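이사 온 지 6일째. 주방 물건부터 정리 시작.

나무 접시꽂이는 테이블 뒤쪽에 두기로 했다. 하늘색 접시랑 노란 접시를 세워 두니 자리를 덜 먹는다. 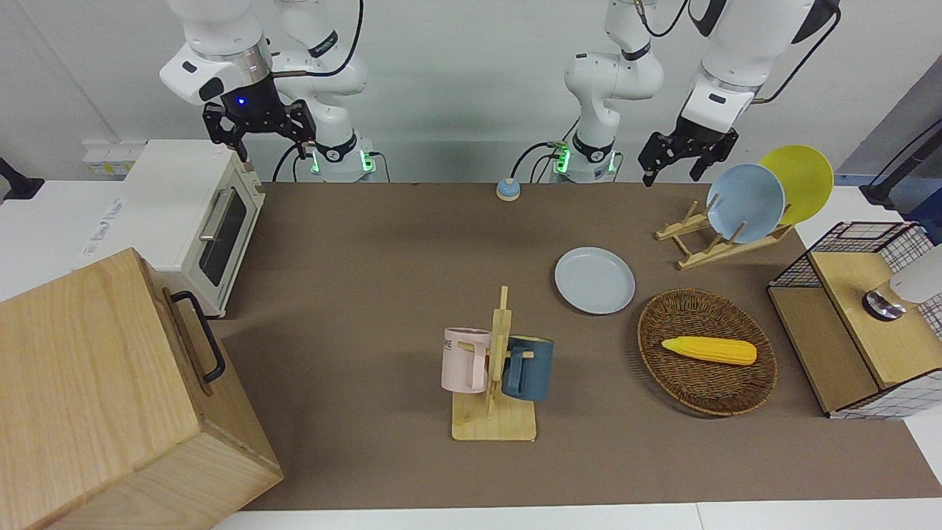

토스터 오븐은 당분간 왼쪽에 둔다. 전에 살던 집에서는 냉장고 위에 올려놓고 썼는데 빵 꺼낼 때마다 팔이 아팠다.

타원형 바구니는 원래 과일용. 지금은 장난감 옥수수 하나뿐이다. 과일은 주말에 사 올 예정.

연회색 접시는 아직 자리를 못 정했다. 접시꽂이에 같이 꽂을지 찬장에 넣을지 고민 중.

손잡이 달린 나무 상자는 Kasik에서 샀다. 행주와 병따개를 넣으려고 한다. 같은 가게에서 큰 것도 봤는데 선반 깊이에 안 맞아서 포기.

흰 그릇은 얕은 편이라 국은 안 되고 샐러드나 반찬용으로 쓸 생각이다. 안쪽에 동심원 무늬 홈이 있어서 소스가 끼면 솔로 닦아야 한다.
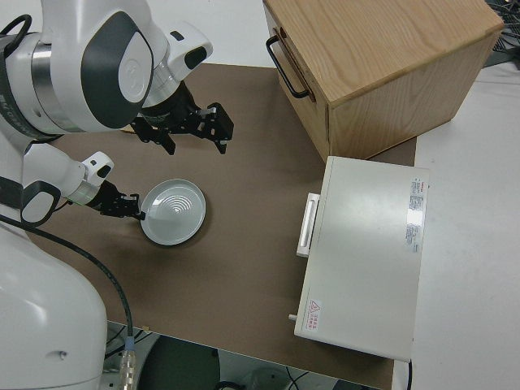

Tullton, 2025년 3월 27일 목요일

찬장 선반 높이를 다시 맞췄다. 맨 아래 칸은 냄비, 가운데 칸은 컵. 나사가 하나 모자라서 Callusby에 주문했다.

남은 상자는 9개. 다음은 양념 통이다. 라벨부터 다시 붙여야 한다.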